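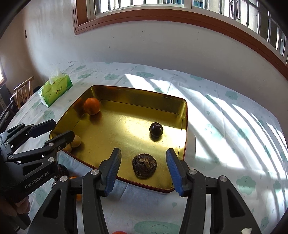 Trays, fruit and the table that never stays clear

Quick page this time, kitchen is upside down and I have jam on. These are the notes I keep meaning to type up, mostly about using a tray on the dining table as a landing spot, plus cloth care, plus the fruit stuff people keep emailing me about. Skip to what you need.

Why a tray and no bowl

Had a deep bowl for years. Bottom layer always went first and I never saw it. Soft plum under four oranges, you know the smell. A shallow tray with low sides fixes most of that. One layer, everything visible, lift it with two hands when dinner's ready and the whole table is clear.

Mine's gold-colored metal with rounded corners. Corners matter more than I thought — crumbs wipe straight out, no digging with a toothpick. Low walls too. High enough to stop an orange rolling, low enough to grab a plum without looking.

Choosing one

— Measure the table first. Then measure your sink. I forgot the sink.
— Flat bottom. Set it down in the store and push each corner. If it rocks, leave it.
— Run a thumb along the rim, underneath as well. Sharp edge will chew your tablecloth in a month.
— Shiny inside looks great in daylight and shows every fingerprint. Fine if you wipe daily. If you don't, go brushed or painted.
— Pravodero does a decent plain one. Vogler ones are heavier, nicer, but a pain to carry full.

Keeping the shine

Warm water, drop of dish soap, soft cloth. Dry it right away or you get spots. No scouring pads, no powder, ever. I used the green side of a sponge on the first one and it looked like a skating rink after.

Sticky patch from fruit juice: lay a wet cloth on it, go do something else, come back. It lifts. Don't leave cut lemon sitting on metal, the acid can mark a coating. Whole fruit is ok.

If yours has a painted rim keep it out of the dishwasher. Paint chips at the edge first and then it's all downhill.

What goes in

Fruit for the next couple of days and no more. Everything else stays in the fridge or the pantry. At the moment we're on oranges and plums, mostly.

Oranges: fine on the table, a week or so, longer in the fridge. Turn them when you think of it. Check the side touching the metal, that's where the soft spot starts.

Plums: out until they give a little near the stem, then fridge. Don't wash before storing. That cloudy bloom is natural, leave it on til you eat them. Keep them apart from each other if you can, they bruise where they touch.

Lemons: table looks, fridge lasts. Loose on the table they dry out and go hard. Closed bag in the fridge drawer and they keep for weeks. Roll one under your palm before you cut it.

Bananas: no. Not in with the rest. They hurry everything along. Hang them or give them their own plate.

Potatoes and onions: also no, and not together. Dark and cool. The Patatix bag with the drawstring works fine for potatoes, so does a plain paper sack.

Compressed tea

Leonie Hamann wrote in asking if she can keep tea balls on the fruit tray. Serving, sure. Storing, I wouldnt. Tea picks up smells fast and an orange peel is about the strongest thing in the house. Keep it wrapped in its paper, inside a tin or a jar with a lid, away from the stove and the spice rack. Label the lid. Those tight dark bundles all look alike once the wrapper's gone.

To brew one in a pot: quick rinse with hot water, pour that off, then hot water again and wait. It opens slowly. If it's packed really hard give it a second rinse.

The tablecloth

Printed ones on a white ground, the kind with clouds or smiley faces or whatever the kids picked. Ours is mint clouds with little faces on. Get far more washes out of them if you:

— treat the spot before it goes in the machine, not after
— wash inside out, cool, with like colors
— skip bleach, pale prints go first
— hang dry, out of strong sun
— iron on the wrong side while it's a bit damp

Plum juice: cold water from the back of the cloth, straight away. Then soap. Hot water sets it. Tea stain: same, cold first, then a soak with a spoon of white vinegar in the water. Rinse well. Check it before drying, the dryer bakes in whatever's left.

Put a thin felt pad under each corner of the tray if the cloth slides. Or a square of shelf liner cut smaller than the base so it doesn't show. Tomomi Uchida uses an old cotton napkin folded once, which is cheaper and goes in the wash with everyting else.

Two minute reset

Do it when the coffee's brewing.

1. Lift the tray off, both hands.
2. Shake the cloth outdoors, or brush the crumbs into your palm.
3. Pick over the fruit. Soft ones to the front or into the pot.
4. Wipe the tray, dry it.
5. Put back only what belongs. Keys, mail, batteries, school forms go somewhere else. I have 2 hooks and a Ponovance letter rack by the door for that and it mostly works.

Soft plums go in the freezer, halved, stone out, until there's enough for jam. My jam notes are on the March page. Sugar amount there is right now, I fixed it. Got to go stir.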